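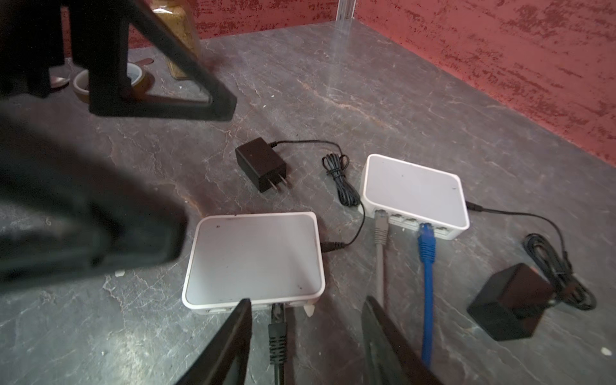
*Los dos switches blancos con sus fuentes, sobre la encimera*

Hola a todos:

Henrique Bettencourt escribió:

> ¿Alguien tiene un switch que no use? Me vale cualquiera, aunque sea de 100 megas, es para la impresora y la tele. Y si viene con su fuente, mejor, que tengo un cajón con 13 y ninguna encaja.

¡Pues mira, Henrique, tengo dos! Los dos blancos, pequeñitos, cada uno con su fuente negra (ojo, la clavija es de tipo americano, te hará falta adaptador). El de la izquierda tiene unas marquitas en la tapa, nada grave. Los compré en Bidico hace unos 10 años y aguantaron todo lo que les eché en el piso viejo.

De cables te puedo dar el azul y el gris, el negro me lo quedo, que lo quiero para el despacho. Eso sí, no me mezcles las fuentes, ponles una etiqueta o algo, que yo ya me lié una vez con el router y no veas qué tarde pasé.

Si los quieres, pásate cuando te venga bien, a partir de las seis estoy en casa.

Un abrazo,
Faisal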